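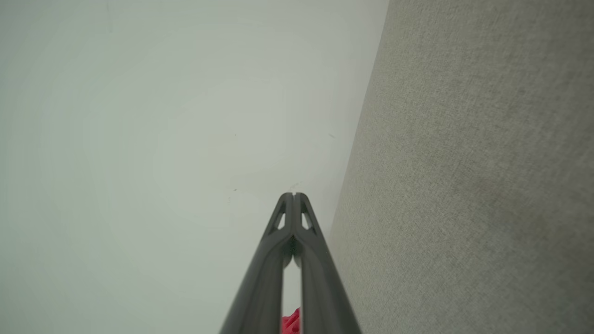 Grey-beige fabric against a pale wall.

Care of Upholstery and Hanging Fabric
Skirncombe Residence Services - Household Guidance, Sheet 41

Residents are asked to care for the fabric surfaces in their rooms throughout the year. This sheet applies to sofas, padded headboards, fabric screens and curtains.

Weekly care
Vacuum fabric with the soft brush attachment, working from the top down. Use low suction on loose weaves. Cushions with removable covers should be turned and their seams brushed out. Crumbs left in the seams will wear the thread.

Distance from walls
Large fabric pieces should stand at least 7 cm from a painted wall. Pale paint marks easily, and dark or newly dyed fabric may leave color on it. Where a mark has already appeared, wipe the wall with a damp white cloth and a drop of dish soap, then dry it at once. Do not use scouring pads.

Red and other strong colors
Wash red textiles separately for the first few washes. Do not leave them damp or crumpled against light upholstery, even for an hour. To test a new throw, press a wet white cloth on one corner for a minute. If color transfers, the throw should be washed again before use.

Spills
Blot with a dry cloth, from the outside of the spill toward the center. Do not rub. Apply cool water sparingly and blot again. Grease may be covered with baking soda, left for 7 hours and vacuumed off. Wine, ink and coffee stains that remain after two attempts should be reported to the Housekeeping Office, extension 376.

Yearly cleaning
Covers are collected for cleaning each September. Fixed upholstery is cleaned in place - residents will be told the day in advance and should clear small items from the area.

Issued by Edvin Solberg, Housekeeping Office
Revised Dec 23, 2022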